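How to apply for a college teaching post (and get through the walk-in interview)

Posted 8/28/23 by Dwayne Holloway

Quick one, as I've had the same questions in my inbox all month. Teaching jobs, college level, how do you apply, what do you bring, what do they ask. I've sat on both sides of the table at Kilgate College so most of what follows comes from there. Other places differ. Read the advert first. Then read it again.

Step 1. Read the advert properly

Sounds daft. Do it. Look for the post title, the subject, the grade, the closing date, and whether it's a walk-in or by appointment. Lecturer and Senior Lecturer often sit in the same notice with different requirements, and people apply for the wrong one every year.

Write down the reference number. Ours last April was 513 and we still had forms come in with no number on them at all. Those went in a seperate pile. You don't want to be in the separate pile.

Check what "essential" means and what "desirable" means. Miss one essential and you will probably be sifted out before anyone sees your name. Miss a desirable, apply anyway.

Step 2. Get your papers together

Start early. Certificates take ages to turn up if you've lost them, and the exams office where you studied will not hurry for you.

What most colleges want:

Degree certificates, all of them, highest first
Mark sheets or transcripts
Proof of teaching experience (letter from the employer, with dates)
Photo ID
Two passport photos
List of publications if you have any
Right to work papers if asked

Originals AND copies. One set of copies for them, one for you. Put them in the same order as the advert lists them. Cheap plastic folder is fine. No ring binders, they don't fit in the tray.

If your name has changed since you graduated, bring the document that shows it. Hui-mei Choi in our HR office says this is the thing that holds up more offers than anything else. Ten minute job if you sort it before, three weeks if you don't.

Step 3. The form

Fill in every box. If it doesn't apply, write "not applicable". A blank box looks like a missed box.

Employment history goes backwards, newest first. Gaps are fine but say what the gap was. "Caring for family" or "travelling" will do, no need for a story.

The supporting statement is the bit that gets you shortlisted. Take the essential list from the advert and answer it point by point, same order, short paragraphs. Use their words. If they say "experience of assessing practical work" then you write "I have experience of assessing practical work" and then you say where and when. Two pages at most. I have read eight page ones and I can't say I remember any of them.

Don't paste in the statement from your last application without checking the college name. We had one addressed to Odell. We are not Odell.

Referees - ask them first. One should be your current or last head of department. Give a work email, not a personal one.

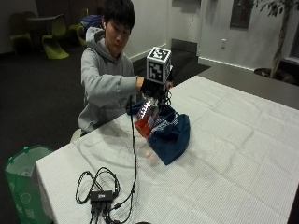
Step 4. Paying the fee, if there is one

Some places charge for processing. Many don't. Where there's a charge the advert will give the amount and how to pay, and it should be to the college account and never to a person. If someone rings you up offering to move your form along for a payment, put the phone down and tell the college.

Keep the receipt. Staple a copy to the form. Write your name and the post reference on the back of it.

Step 5. The demo lesson

Nearly every college asks for one now. Usually ten to fifteen minutes, on a topic they give you or one you pick from the syllabus. Panel sits in as the class, sometimes real students too.

Pick something small. One idea, taught well. People try to fit a whole unit in and get stopped halfway. Start with a question to the room, explain, do one worked example, check they've followed it, stop. Time yourself at home out loud, then do it again with the kettle on and the radio going.

Take your own board pens. Bring slides on a stick and email them to yourself too, plus a paper version in case the projector is having a day. Hok-lam Ho did his whole demo for us off a single printed sheet after the power went in the east block and he got the job. He teaches second year statistics now.

Don't turn your back on the room for long. Don't read the slides. If you make a mistake on the board, say so and fix it - the panel are watching how you deal with it.

Step 6. The walk-in day

Get there early. Registration at a walk-in is first come first served and the queue is real. We had some 100 people through the door for 5 posts last time and the late ones sat until gone six. Bring water and something to eat, the canteen shuts at two.

Order on the day is normally: sign in, documents checked, short written test for some subjects, demo lesson, panel interview. You might be sent home after the document check if something is missing. Harsh but that's how it runs.

Clothes: smart, plain, shoes you can stand in.

Step 7. The panel

Three or four people. Head of department, someone from HR, a subject person, often someone from outside. Ours was chaired by Clifford Beaulieu this year and he always starts with "why here". Have an answer that isn't the bus route.

Other ones that come up a lot:

How do you deal with a mixed ability group
Tell us about a lesson that went wrong
What would you change about the syllabus
How do you give feedback on weak work
Would you teach evenings
What else could you teach if we were short

Answer with something you've done, then stop talking. Silence is ok. They're writing.

Ask one or two questions at the end. Class sizes, lab time, who does the marking for shared modules. Leave pay until there's an offer, unless they raise it, in which case say what you need and don't mumble.

Step 8. After

You should hear in two to three weeks. If not, one polite email with the referance number in the subject line. One. If it's a no, ask for feedback, most panels will give you a line or two and it does help with the next form.

If it's a yes, get it in writing before you resign from anything. Check start date, probation, hours, notice period. Sign, copy, send back.

Will do a separate page on hourly paid posts, different form and different rules. Questions to the usual address, no attachments please.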